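Blog > Town Stuff > Drillau Water Board

I read the whole recount notice so you don't have to. The November race for the open seat on the Drillau water board finished with Junaid Butt at 1,028 votes and Jae-in Myung at 663. A third name on the ballot, a man who dropped out before the signs went up, still took 476. I keep looking at that last number. Either a lot of people liked him anyway, or a lot of people picked a name and went home.

The board says turnout was "strong." Compared to what? The notice doesn't say, and when I called the office I was told to check the website, where I had found the notice in the first place.

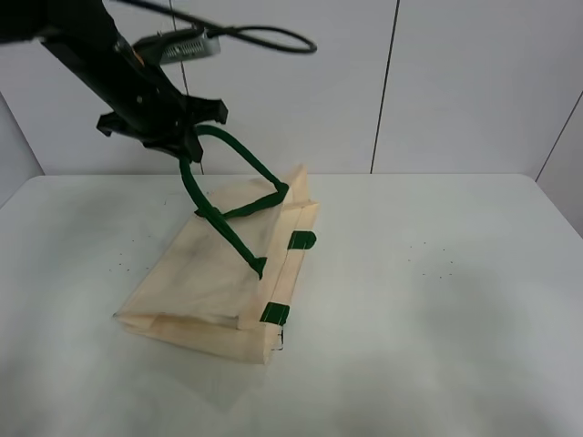 Canvas tote with a green handle.

Butt ran on one promise, to freeze the hookup fee at $600. Fine, I'd like that too. But the fee is set by the supply contract with Pukulwood, and the contract doesn't come up again during his term. I asked him about it at the Dollier Street meeting and he said there were "conversations to be had." I have been going to these meetings for a long time and I've heard about plenty of conversations.

Myung at least brought a spreadsheet. I didn't agree with half of it, and her plan for the Seok Road pump seemed to depend on a grant that hasn't been announced, but you could point at a line and argue with it.
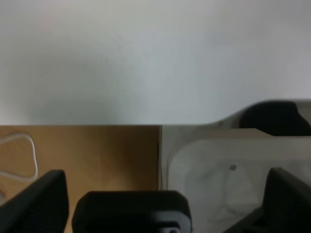
What I'll be watching

The first vote of the new term is on the meeting schedule. There's a proposal to move the public comment period to the end of the night, after the closed session. They say it's for efficiency. Last time the closed session ran past ten, and I was one of the few people still sitting in the hallway.

If Butt votes against that, I'll write a nice post about him. I haven't started a draft.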